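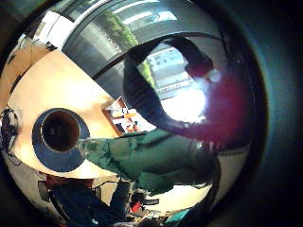

*A green sleeve and a dark cup on the tabletop.*

# Night guards, from the bench side

2019-12-05

Libor Čierny has made night guards for people who grind their teeth for most of his working life. He trained as a dental technician, spent his first years at the Štěpánek lab in Natlow, and now runs the guard bench at Gora, a small dental lab in Wetport. He works from what dentists send him and meets patients only when a guard needs adjusting and the dentist would like him in the room.

We talked for most of an afternoon, and I began by asking what he can tell from a set of models before he reads the paperwork.

"Whether they grind now, no," he said. "Whether they have at some time, often. The tips of the eye teeth are flat. The front teeth look as if someone ran a file across them. Sometimes you can put the upper and lower models together and slide them until the flat spots match, and then you know where the jaw was going."

What he can't tell is when the wear took place. A person may have ground their teeth hard for two years in college and hardly at all afterward. The enamel doesn't grow back, so the marks stay. Acid from soft drinks or reflux can wear teeth down too, and he leaves it to the dentist to sort out which is which.

Most of the people whose guards he makes didn't know they were grinding. A partner heard it, or a dentist saw a cracked filling. Others had a sore jaw in the morning, or a headache at the temples that was gone by lunch. Čierny found out about his own from a chipped molar. He has worn a guard since then and has replaced it once.

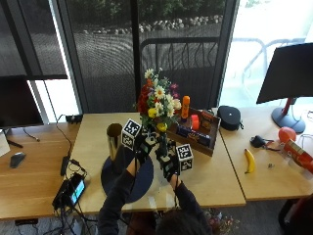

Gora makes three kinds. The soft guard is a single sheet of flexible material formed over the model. It is comfortable and cheap, and Čierny doesn't like it much for heavy grinders. "Some people chew on it. It feels like something to chew. They come back in a few months with a hole in the back corner."

The hard guard is acrylic and takes the longest to make. The third kind has a soft inner layer and a hard outer one, and he says it is the one dentists in Wetport ask for most at the moment. He thinks the hard one is still the better choice for someone who has already broken teeth, as long as it is adjusted properly.

Adjusting is the part he would most like patients to know about. A guard that fits over the teeth isn't finished. The opposing teeth have to meet it evenly, and that is checked in the chair with colored marking paper, then ground in a little at a time. If one tooth hits first, the patient wakes up with that tooth sore and stops wearing the guard.

"They think they couldn't get used to it," he said. "Maybe. But I would like them to go back and have it checked before they put it in a drawer."

He keeps a written log of every guard he has made at Gora. The last entry on the day I visited was number 1116. Next to each one he notes the type, the thickness, and whether it came back. In July he went through the log and found that 97 had been returned for some kind of change, most of them in the first weeks. The usual reasons were a tight edge at the front or a high spot at the back.

I asked about the kits sold in drugstores, the ones you soften in hot water and bite into. He was milder about them than I expected. For someone who wants to find out whether they can sleep with anything in their mouth, he sees no great harm in trying one for a short time. His worry is long use. They are bulky, the bite on them is whatever the person happened to make that evening, and a person with loose teeth or a lot of bridgework shouldn't be pressing warm plastic over them without asking a dentist first.

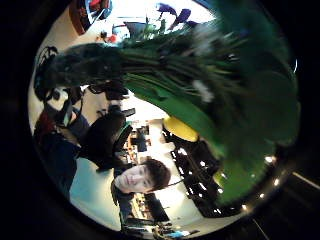
*Green glove, close up, with a young man facing the camera.*

We moved on to care. Čierny's instructions are short. Rinse the guard in cool water when you take it out. Brush it with a soft brush and plain liquid soap. Don't use toothpaste – it scratches the surface and the scratches hold stains. Let it dry in the open air, then put it in a case with holes.

Hot water is the main thing that ruins them. He has seen guards that went through the dishwasher, and others left on a dashboard. "It looks almost the same. Then you try to seat it on the model and it rocks. I can't bend it back."

Dogs are the other thing. He gets several chewed guards a year and keeps the old models for 24 months, partly for that reason. If the patient's teeth haven't changed, he can make a new guard without a new impression. If there has been a crown or a large filling in the meantime, the old model is no use. 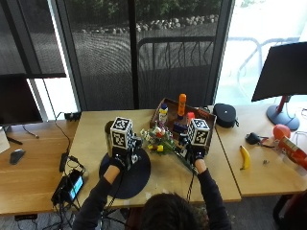
**Does a night guard stop a person from grinding?**

"Usually it doesn't. Some people grind less with it, some the same. What it does is put something between the teeth, so you wear out the guard and keep the enamel. If the jaw pain goes on, you need the dentist or the doctor to look further, and they may ask about sleep, or about medicines you take."

He tells patients to bring the guard to every checkup. The dentist can see from the surface where the force is going, and a guard that is thin in one place can be replaced before it cracks. How long one lasts varies too much for him to give a figure. There are guards in his log that were worn through in a year and others that have never come back at all, and for those he has no way of knowing whether they are fine or in a drawer.

Before I left he showed me his own, in a blue case with his initials scratched on the lid. It had two shallow grooves on the left side. He plans to make a new one when the bench is quiet, probably in the hard acrylic again.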